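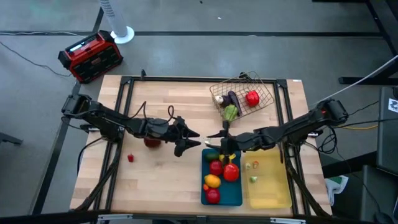
Noeline Pearce wrote in to ask why the January stoppage on the Cemard cell was logged as a fault when neither arm had touched the other. The near-miss rule covers it: the arms entered the shared zone together and the interlock did not trip.

Home News Safety Archive Contact

Selvaraj Gamage traced the cause to a stale zone flag. The left controller was reading the right arm's position 11 cycles late.

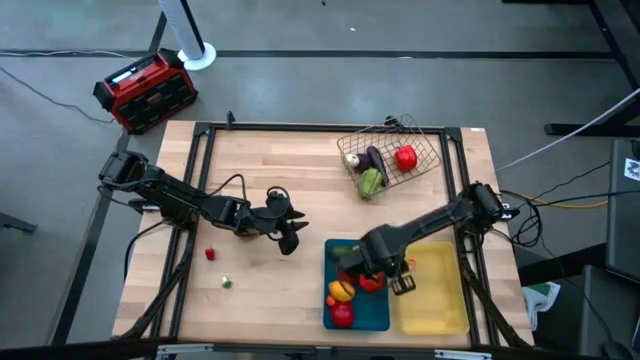 Two-arm cell, right gripper over the bins.

Three changes are in place. The flag now expires on its own, the speed limit in the shared zone is lower, and a missed update stops both arms - not only the one that missed it.
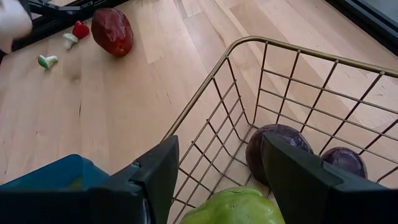
Wrist view at the wire basket.

The replay test covers 2,000 logged moves and is still running. Until it finishes, keep the gate closed during sorting and report any stop to Anjana Jayawardena,

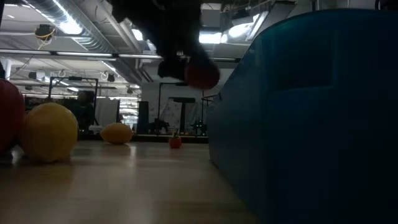
with the controller log attached. Do not clear the fault before the log is saved.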